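2.3 Textiles retenus et conditionnement

L'étude porte sur le relargage de fibres par les serviettes en microfibre destinées à l'entretien des surfaces vitrées. Le lot, fourni par Jastmont, comprend 248 pièces non lavées, réparties en 6 groupes selon le grammage et la teinte. Chaque groupe a été conditionné en atmosphère normale avant la pesée initiale, conformément au protocole de Procházka et Strazds.
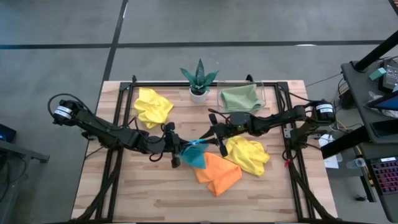 2.4 Cycles de lavage et filtration

Les pièces ont été lavées sans assouplissant, à charge constante. Les effluents de chaque cycle ont été recueillis puis filtrés sur membrane. La masse sèche retenue est rapportée à la masse initiale du textile. Un cycle à vide, intercalé entre deux groupes, fournit la valeur de blanc à soustraire. Les surfaces bouclées, dont la texture reste lisible à faible distance, ont été traitées séparément des surfaces rases. 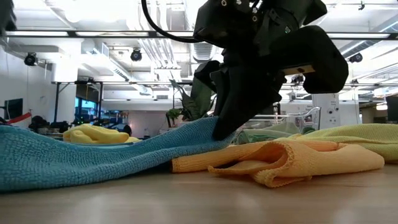 2.5 Dénombrement

Les fibres ont été dénombrées sous loupe binoculaire, puis à l'aide du logiciel Skenirex, avec un plafond de 2000 objets par membrane. L'accord entre les deux lectures atteint 94 %. Les écarts concernent surtout les fibres jaunes, peu contrastées sur le fond de la membrane ; elles ont été relues par un second opérateur. Les bords, où le tissu replié présente un relief irrégulier, ont fait l'objet d'un prélèvement distinct (figure 3). Kubíček et Brabec attribuent à cette zone une part notable du relargage lors des premiers lavages.
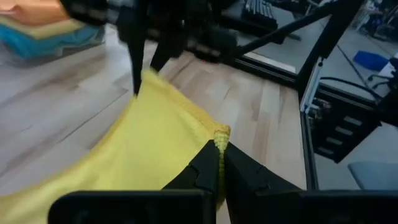
Figure 3. Serviette jaune en microfibre, tendue ; bord replié et torsadé au premier plan.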